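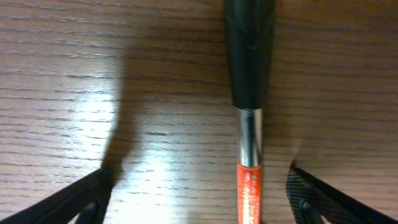

A marker on the wooden table.

Home | Products | Studies | Reports | Contact

Progress report to the Grollik fund, October

Dear colleagues,

I send you the report on our joint supplement study in Godville. We test the Fonau capsule, which contains collagen and vitamin C, against a capsule without active content. At the end of this period we have 57 persons in the study, and 10 more wait for their first visit. 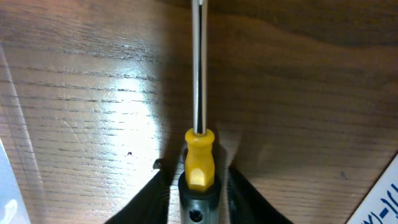

Screwdriver with a yellow handle, held upright.

The first delivery from Hong came with two different lot numbers. We kept the second lot aside until the supplier sent the missing certificate — it is now in the study folder. Until today 361 daily diaries are returned and entered.

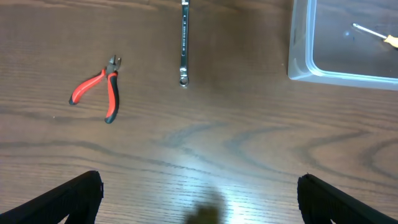
The diary asks each person to write down knee stiffness in the morning and again in the evening. Several persons asked for an easier question about the hands. We now ask how hard it is to squeeze a tool such as pliers with two handles, like the red and black ones on the table, and the answer goes from zero to five. The new page is printed and will be used from the next visit.

We have 1072 capsules in stock. For the waiting group this is not enough, so I ask for your approval to order earlier than planned.
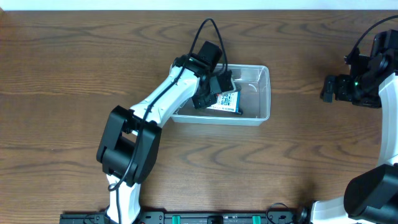 The order must be placed before the end of the month, because the supplier needs four weeks. The cost stays inside the budget line for materials. I will send the next table of visits together with the invoice.

With kind regards,
I-seul Shin
Study coordinator

Contact | Copyright Fonau study office | Back to top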